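Guilan Feng
2025-05-26

Notes on a wrist-camera feature tracker I have been debugging in sim. Skilora stack, Dradetti planner on top. Thread.

The tracker feeds a visual odometry estimate that corrects the arm's forward kinematics. On plain backgrounds it starves. On textured ones it should be happy. On small square tiles it is neither.

Symptom: the pose estimate jumps sideways by one tile pitch, then holds there with low reprojection error. The filter sees a confident measurement and accepts it.

Cause is aliasing. Corners on a regular grid have near-identical descriptors. The color mix helps when the patch covers several tiles, but our patch was small enough to sit on a single grout crossing.

First fix: larger patch at the coarse pyramid level, 8 pixels at the fine one. Coarse match sets the search window, fine match can't leave it. Jumps went from 306 to 2 over the same set of 200 rollouts.

Second fix: mask the gripper. The fingers move with the camera, so features on them report zero motion and drag the estimate toward zero. We had a static mask for the housing but not for the fingers, which change with opening width. Mask is now rendered from the URDF at the current joint state.

Remaining problem is oblique views. Tiles far from the camera compress below the sampling limit and the corners there are noise. I now weight each feature by local grid scale in the image. Crude, but cheap.

The Alhassan planner branch handles this differently: it penalizes viewpoints with poor expected feature geometry. Good idea, costs too much per node for us right now.

Also worth logging: inlier spatial distribution. Inlier count alone looked fine in every failed run. All the inliers were on one side of the image.

Config is merged to the Bevosent branch, off by default. Next up is the same test with motion blur turned on. I expect the coarse level to suffer first.

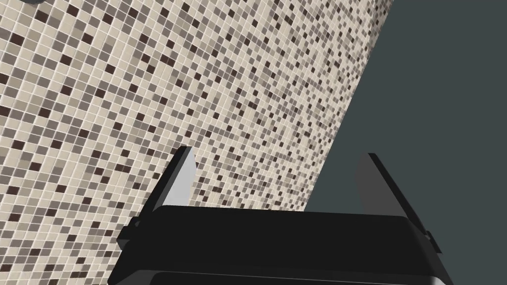
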